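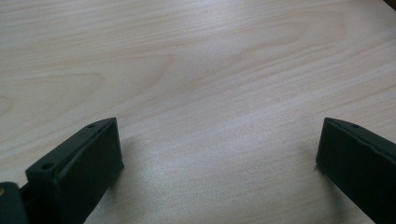
浅色木桌面的纹理。（Zanedura供图）

2020年3月8日
文／Renu Bhardwaj

Zanedura推出纸质家庭记账本“Bajpai”，即日起接受预订，八月正式发售

先把消息说了，怕有的编辑朋友只看第一段：我们做了一本记账本，纸的，名字叫Bajpai，定价70元，今天开始可以预订，八月发货。里面没有二维码，没有配套的应用，也不用注册。您买回去，拿支笔就能用。

好，下面我就慢慢讲了。我是Renu Bhardwaj，Zanedura的创办人之一，也是这本东西的主编（如果一本大部分是空格子的册子也能有主编的话）。公司本来想请人代写这篇新闻稿，写出来第一句是“引领家庭财务管理新风尚”，我看完在椅子上坐了半天，最后跟同事说算了算了，还是我自己来吧。所以这篇会比较啰嗦，各位媒体朋友随便删，随便摘，不用跟我打招呼。

为什么想做记账本？得从我自己说起。我记账记了很多年，什么办法都试过。最早用的是学生作业本，后来用表格软件，再后来手机里装了五六个记账应用，每一个都是头两个星期热情高涨，买根葱都要分一下类，第三个星期开始漏，第四个星期看到那个红色的提醒就烦，然后就删了。删的时候心里还有点愧疚，好像对不起谁似的。

有一年搬家，我翻出我母亲以前的账本，硬皮的，边角都磨圆了。她记账一点章法都没有：“豆子，贵了。”“修伞。”“借给二嫂，不用还。”“今天下雨，没出门，没花钱。”有的连金额都没写！可是我坐在纸箱堆里看了一整个下午，越看越放不下。那几年家里过得怎么样，什么时候紧，什么时候松，谁生病了，谁来住过，全在里面。我手机里那些漂亮的饼图，一张都没让我想再看第二眼。

后来我把这事讲给Archana Rastogi听，她管我们的产品，平时最怕我说“我有个想法”。那天她倒是很痛快，说那就问问别人是怎么记账的吧，别光凭你妈那一本。于是我们发了一份问卷，就挂在自己网店的页面上，也夹在寄出去的包裹里，最后收回来682份。这里得老实交代，填问卷的都是会买纸和本子的人，所以请千万不要把下面的内容写成“全国家庭记账现状”，它代表不了全国，它代表的是一群喜欢文具的人。

问卷最后有一栏是“还有什么想说的”，本来以为大家会空着，没想到好多人写得满满当当，有人写到背面去了，还有一位贴了张便条。我和Archana轮流念给对方听，念了好几个晚上。

大家说得最多的是“分类太累”。这一点我太有共鸣了！给同事买生日蛋糕，自己也吃了一块，算餐饮还是算人情？带孩子去看牙，回来路上买了双袜子，是不是要拆成两笔？有位读者写，她每天记账要花掉的时间里，大半都在想一笔钱该放进哪个格子，想着想着就不想记了。还有位先生说他建了个分类叫“其他”，一年下来，“其他”是家里最大的开支。

还有一种说法也很多，是“漏了就不想补”。应用里漏掉几天，那几天就是零，图上一个大坑，看着难受。纸本呢，如果印了日期，漏掉几天就是几张白纸，更难受。有人说自己的账本永远只有一月份。

第三种我一开始没太注意，是Archana拣出来的：家里两个人对钱的看法不一样，记账就变成查账。“他问我这个月鞋怎么又买了一双，我就再也不记了。”类似这样的话我们读到不少。这让我们想了很久。账本放在桌上是谁都能翻的，那到底该怎么设计，才不至于变成一本罪证？

现在说说Bajpai是怎么做的。

日期不印。每一页左上角留了一条短线，您自己写。漏了三天，接着往下写就行，翻回去看也没有空白。半个月没记也没关系，从今天的日期开始写，本子不会知道的。

分类我们只留了三个：日子、别人、高兴。日子就是柴米油盐房租水电，别人是花在家人朋友身上的，高兴是您自己乐意的。生日蛋糕那笔，您觉得是别人就是别人，觉得是高兴就是高兴，没有标准答案。这三个词我们争了很久，Booker Kowalczyk（我们的版式设计）坚决要求把“高兴”换成“其他”，说这样比较严谨。我跟他说，问卷里那位先生的“其他”已经够大了，不能再喂了。他后来自己试用了一个月，回来把稿子里的“其他”悄悄改掉了，没跟我讲，我是校对的时候才发现的。

每一页右边有一条比较宽的空栏，没有标题。您可以写“豆子，贵了”，可以写天气，可以写为什么买这个，也可以什么都不写。这条空栏是整本里我最喜欢的地方，也是印刷厂最不理解的地方。他们打电话来问是不是漏印了，问了两回。

至于查账的问题，我们做了一个很小的东西，放在书后的纸袋里：几张小票大小的对折纸，写好了折起来，可以夹回账本。我们叫它“不说明”。每个人每个月可以有一笔不说明的花销，金额写在外面，用途折在里面，家里人看到金额，就不问了。当然这完全靠自觉，谁真要打开看，纸也拦不住。不过试用的几家人反馈都说挺好用，其中一家把它发展成了每月的固定节目，年底一起拆。我听了特别想参加。

全书设计的长度是90天。为什么是90天，这个说来话长。最早的样本是一整年的，厚得像块砖，Booker抱着它来开会，往桌上一放，大家都笑了。记账最怕的就是看不到头，一本一年的账本，写到二月就开始觉得遥遥无期。后来试过一个月一本，又太薄，刚写顺手就完了，而且一个月看不出什么名堂，碰上交保险费的月份就显得全家疯了一样。一个季度正好，能看出一点来龙去脉，写完了又有写完了的痛快。写完之后要不要接着买下一本，您自己定，我们不搞订阅，也不会每隔三天给您发一封“我们想念您”的邮件。

书的最后有一个部分，叫“回头看”，是留给您写完以后用的。里面有17个问题，一页一个。有的跟数字有关，比如“哪一笔比您记忆里的小？”有的跟数字没什么关系，比如“有没有哪样东西，买的时候犹豫了很久，现在天天在用？”还有“这段日子里，谁替您花过钱？”这一题是Aušra Pärn提的，她负责我们的文字编辑。她说记账的人总盯着出去的钱，可是别人请的饭、别人捎来的水果、邻居帮忙收的快递，也应该有个地方写下来。我觉得她说得太对了，当场就把原来那道“您的储蓄率是多少”给换掉了。（想算储蓄率的朋友不要失望，三个分类加起来，跟收入一减就有了，不难的。）

我知道一定会有人问，那理财呢？预算呢？这本书里没有教您怎么省钱的章节，也不推荐任何产品。我自己不是理财专家，公司里也没有。我们请过一位懂行的朋友Ravindra Bisht看稿，他做了多年的小店会计，给不少面馆和裁缝铺理过账。他看完提了两条意见，两条我们都采纳了。

第一条，他说每页底下要有一个合计，但是不要逼人每天算。他见过太多小店老板，每晚打烊以后非要把账对到一分不差，差两块钱能找到半夜，第二天起不来开门。所以合计那一格我们印得很浅，想填就填，不填也不碍眼。

第二条，他说要留一页给“固定要走的钱”，放在最前面，房租、学费、保险、每月给老人的，一次写清楚，后面就不用再每个月重复写了。他的原话我记下来了：“大家觉得钱不知道去哪儿了，其实多半是每个月都去同一个地方，只是没坐下来写过。”这一页现在是打开封面后的第一页，我把它叫Ravindra页，他本人表示反对，反对无效。

再说说纸，因为文具圈的朋友肯定要问。内页用的是Bromwood的米白书写纸，钢笔写上去不怎么洇，圆珠笔也顺，铅笔最舒服。我们试了很多种，有的特别白，灯下面看久了眼睛酸；有的太滑，写快了字会飘。Bromwood这款手感有点涩，像以前的作业纸，我一摸就想起我母亲那本。背面透一点点印，很淡，介意的朋友请用细一点的笔。封面是布面硬皮，有灰蓝和砖红两种颜色，书脊可以摊平，这一点我特别坚持。摊不平的本子一只手压着一只手写，写两行就没耐心了。

印刷和装订由Calteck承担，就是打电话问是不是漏印了的那家。他们的老师傅很认真，头一批打样的布面有一点起皱，我们都觉得可以了，他们自己要求重做。重做的那批到了以后，我把两本放在一起比，确实好看很多，只好承认是我眼力不行。

名字的事也解释一下。Bajpai是内部代号，从第一份草稿就这么叫，当时想着以后再起一个正经名字。后来真的开过一次起名会，写了满满一白板，什么“日日清”“小账”“过日子”，每个都有人喜欢有人不喜欢。开到最后大家又饿又困，Aušra说，我们平时不都叫它Bajpai吗？于是就叫Bajpai了。中文读者如果觉得不好念，叫它“那个本子”也行，客服听得懂的。

试用的情况也讲一讲。去年我们做了一批样本，送给一些填过问卷的读者，请他们在家里用满一本再告诉我们感受。有位在学校食堂上班的读者，从前从来不记账，她说最大的变化是买菜的时候会想“这个我晚上要写下来的”，然后有时候就放回去了，有时候反而多买了一把花，理直气壮地写进高兴里。有一对刚结婚的小两口，两个人合写一本，用两种颜色的笔，写到后来右边空栏里全是互相吐槽，他们问能不能出一个空栏更宽的版本。（在考虑！）还有一位退休的老先生，字写得极漂亮，每一笔都写全称，“购置铁钉一包”，我看了他寄来的复印页，都想裱起来。

也有不喜欢的。有位读者用了两个星期就寄回来了，说三个分类对她来说太少，她做小生意，家里的钱和店里的钱要分得很细，这本帮不上忙。她说得对，这本确实不适合做生意的朋友。还有一位觉得“高兴”这个词太肉麻，每次写都起鸡皮疙瘩，她用笔全部划掉，改成了“零花”，然后一直用到最后一页。挺好，本子买回去就是您的，想划哪儿划哪儿。

我自己现在用到第三本样本了。前两天翻第一本，看到一行写着“梨，给Archana”，没写为什么。我想了好一会儿才想起来，那天她嗓子哑了，会还非要接着开，我下楼买了两个梨。金额很小，放在任何图表里都看不见，可是我很高兴它在那里。我大概就是为了这种东西做的这个本子吧。

关于预订，几件事情说明一下。

预订从今天开始，在Zanedura网店的首页就能看到入口。首批印得不多，两个颜色各占一半，哪个颜色先订完，就先停哪个颜色，加印要看Calteck的排期，我不敢乱许诺。预订的读者会随书收到一张书签，上面印的是我母亲账本里的那句“今天下雨，没出门，没花钱”，是照她的笔迹描下来的。她本人知道这件事，反应是“这有什么好印的”，但是后来又打电话来问能不能给她留几张送邻居。

如果到货之后发现装订有问题，比如掉页、书脊开胶，写信来换就行，不用把旧的寄回，已经写了字的也照换。写错了字不算质量问题，不过我们每本里附了一小张贴纸，可以盖住写坏的地方，我自己的那张早就用光了。

另外，现在大家在家里待的时间都比平时多，我收到好几位老读者来信，说最近开始整理抽屉，翻出了家里的旧账本，问我们收不收。原件请千万自己留好！如果您愿意，可以抄一两行或者复印一页寄给我们，附上一句话，讲讲是谁写的。我们打算在发售的时候，在网店的页面上陆续登一些出来，登之前一定会再问您一遍，要不要署名也由您说了算。已经收到的里面，我最喜欢的一行是“买灯泡，终于”。

各位媒体朋友如果需要样书，请告诉我们您要哪个颜色，还有打算什么时候写，我们尽量配合。想采访的话，产品方面可以找Archana Rastogi，版式和纸张方面找Booker Kowalczyk，他话少，但是聊到行距会突然变得很多，请预留时间。想聊“回头看”那部分问题的，找Aušra Pärn。想聊我母亲的，找我，不过她说了，不接受采访。

关于Zanedura

Zanedura是一家做纸品的小公司，做过信纸、菜谱本、种花记录本和一种没怎么卖出去的雨天日历（还有库存，喜欢的朋友可以问一声，很便宜）。我们没有门店，东西都在网店里卖，包裹是自己打的，所以有时候会慢一两天。来信请寄公司客服信箱，信封上写“Bajpai”就会转到我桌上，我一般都会回，字比较潦草，请多包涵。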